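Joar Viklund
May 5, 2018

Day 90 of the two-arm build at the Berum workshop. People keep asking when it will be "done." I've stopped using that word.

The task this month is trash off the floor and into a bin. A toddler can do it. I have spent more on gripper parts than I spent on my first car, so forgive me if I'm not giddy.

Thérèse Turcotte thinks we should write our own grasp planner. I think we should first find out why the right wrist loses its zero every time somebody bumps the power strip.

Paper is the worst of it. A block has edges. A crumpled tissue has a different shape every time, and the fingers close on air or on floor.
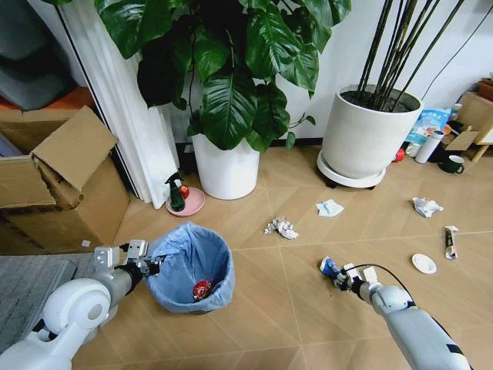

Would a suction cup do better on tissues? Probably worse — thin paper leaks air, folds into the cup and clogs it.

Deok-su Kong wants 1000 logged picks before we change anything. Fine. I'd settle for 2 in a row that I'd show my mother.

Also, the left arm and the right arm do not agree on where the floor is. Same firmware, same mounts, same calibration sheet. I've read the forum threads. Everyone there blames the camera, and I don't buy it.

Someone will reply that a broom costs less. I know. I own a broom.

Next up is new finger pads, softer rubber, cut by hand. Ghazala Khattak says they'll last until September. I'll believe it in September.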